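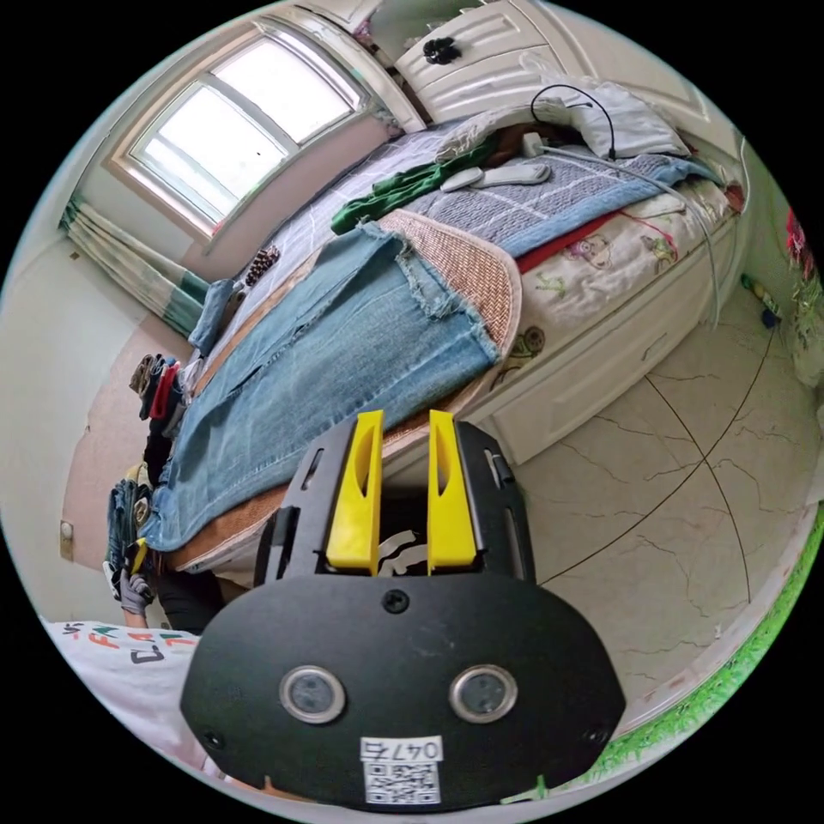 PLEMVILLE, 2020-12-04 – Mahmoudi, the bedroom furniture and bedding retailer, will open its third store on Fostmont Road in Plemville this month and will use the opening to start a bedding and linen collection service across the Plemville and Otville area. Under the service, households can hand over sheets, blankets, mats and covers they no longer need and have them sorted for reuse. The company set it up after customers in its two Otville stores kept raising the same problem: the bed frame gets replaced, but everything that was on the old bed stays in the house. A bed in daily use often carries more layers than its owner would list from memory. A checked blanket over a printed sheet, a woven rattan mat and a piece of faded denim with frayed edges can all share one mattress, along with a crumpled green garment that belongs in the wash or the wardrobe. Mahmoudi's staff will take bedding of any of these kinds, in any size, as long as it is clean and dry when it is handed over.

The new store has 980 square feet of floor space on one level. Most of it is given over to beds with drawers in the base, a type that made up the larger part of the company's orders in July and has stayed in demand through the fall. Wardrobes, pillows, blankets and sheets take up the rest. The service desk for the collection is at the rear, next to the parking lot door, so that customers with heavy bags do not have to carry them through the showroom.

Bedding can be dropped off during store hours without a purchase or an appointment. Customers who buy a bed can also have their old bedding picked up by the delivery crew at no extra cost. The crew will take up to 3 bags per address. Bags are supplied with the order confirmation and should be tied and left near the front door on the day of delivery. Loose items will not be picked up.

Mahmoudi ran a trial of the service at its Otville stores from July through the end of October. In that time it received 1559 items. Sheets and pillowcases made up the largest group, followed by blankets. Children's sheets with cartoon prints came in more often than expected, and they are now sorted separately because they are asked for by size. Woven summer mats were a smaller group but took up the most shelf space, and the Plemville store has been fitted with a longer rack so that they can be stored flat.

After drop-off, each item is checked for tears, stains and missing fasteners. Items in good condition are folded, labeled by size and passed on free of charge to households that have asked for them through the store. Worn cotton and denim are cut into cleaning cloths or sent on as packing material for furniture deliveries. The company does not resell any collected bedding.

The following cannot be accepted: mattresses, electric blankets, foam toppers and anything damp. Pillows are accepted only if they are unused and still in their packaging. Customers are asked to check between the layers before bagging. During the trial, staff regularly found socks, slippers and charging cables folded up inside blankets. Items of this kind are kept at the desk for 80 days and can be claimed with the drop-off receipt.

For customers who plan to keep their bedding and want more room for it, the Plemville store will offer free storage planning at the same desk. Staff will look at the size of the bed, the depth of the drawers and the space inside the wardrobe, and suggest what to keep where. In most bedrooms the company recommends putting out-of-season blankets in the drawers closest to the head of the bed and everyday sheets in the drawers closest to the foot, which are easier to reach in a narrow room. Rattan mats should be rolled loosely and stood upright in the wardrobe. They should not be folded.

Customers do not need to bring exact plans. The width and length of the room, the position of the window and the side on which the door opens are enough.

The collection service in Otville will continue on the same terms. Delivery customers in both towns can add a bedding pickup to an existing order until noon on the day before delivery.

About Mahmoudi
Mahmoudi sells beds, wardrobes and bedding from two stores in Otville and, from this month, one in Plemville. It delivers and assembles furniture with its own crews.

Press inquiries: Mahmoudi press desk, Fostmont Road, Plemville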